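Guvora fits out small shops, and its produce fixtures are assembled in a workshop in Gulport. The company's display lead has spent most of the past year on one problem: how to stack two levels of produce in a narrow room and keep the lower one in view.

"The upper tray is the easy part," the display lead said. "It sits on a black metal bracket. You check the load, you check the lip, and you move on."

The lower level took longer. Early bins were all set at one height on a flat run, and the far ones disappeared behind the near ones. The current layout puts light wood bins on wooden cabinets and steps them back. The cabinet fronts have slanted slots.

"The slots are there for air," the display lead said. "We tried 118 openings on a full run. The panels flexed. We went to fewer, longer cuts."

Layouts are tested with artificial produce. Real tomatoes soften under the lights, and a test can run through most of November. The current stock, 177 pieces, came from a supplier called Sandu. It is sorted by kind, one bin at a time, with a few bins left mixed to see how they read from the door.

"Bitter melon goes lengthwise, side by side," the display lead said. "Pile it and the ridges catch on each other. Carrots we bunch with the tops on. Long beans get spread out. They don't hold a heap." 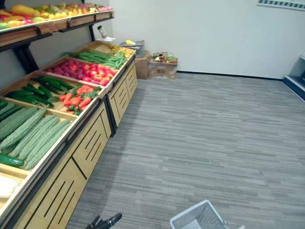
## Color and sorting

Color order came second. Greens sit next to reds wherever the bin widths allow, and yellow goes at the wall end, where the room tends to look dark. Fruit stays on the upper tray and is left mixed.

"A customer asked us to separate the fruit," the display lead said, referring to Bikano, a grocer with two aisles. "We did it for them. It needs a divider every few inches, and the dividers take up space."

Each bin lifts out for cleaning. The target for a full reset is 100 minutes with one person working. The last trial missed it, mostly on the beans.

The next version will have a deeper front lip on the lower bins. Round items still roll forward when a bin is filled past the edge.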